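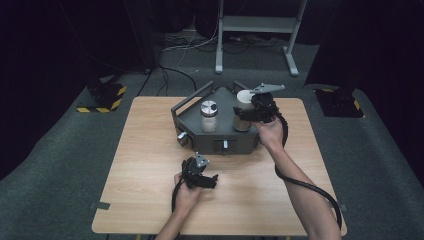
Logroño, 21 de abril de 2024

Llevo dos semanas cambiando los botes de la despensa y ya puedo decir qué me ha servido y qué no. La cocina de este piso es estrecha, con un solo armario alto, y hasta marzo guardaba las legumbres en sus bolsas, cerradas con pinzas de tender. Funcionaba mal. Las lentejas acababan en el fondo y compraba otras.

Empecé por vaciar el armario entero. Salieron 4 paquetes de arroz empezados y una bolsa de harina de garbanzo de cuando vivía en la otra casa. La harina fue a la basura. El arroz lo junté por tipos, menos el integral, que va aparte porque tarda más en hacerse.

Los botes de cristal son los que más uso. Se ve lo que queda y se lavan sin que cojan olor. Pesan, eso sí, y en la balda de arriba no pongo ninguno. Los opacos los reservo para el café y el pimentón, que con la luz pierden. Valbona me insistió en que etiquetara también los opacos y tenía razón: la primera semana eché comino donde iba canela.

Para las etiquetas probé papel adhesivo y se despegaba al segundo lavado. Ahora escribo con rotulador sobre cinta de carrocero — nombre y mes de compra, nada más. Se quita con la uña.

Lo que no he resuelto son las especias. Compro bolsitas pequeñas en la tienda de Crescencio Mateos, casi 200 gramos de cada vez entre todas, y no hay bote que les vaya bien. En los grandes bailan y en los pequeños no entra la cuchara. De momento siguen en una caja de zapatos, de pie, por orden alfabético.

En septiembre quiero pintar el armario por dentro. Habrá que vaciarlo otra vez, así que hasta entonces no compro más legumbre de la que quepa.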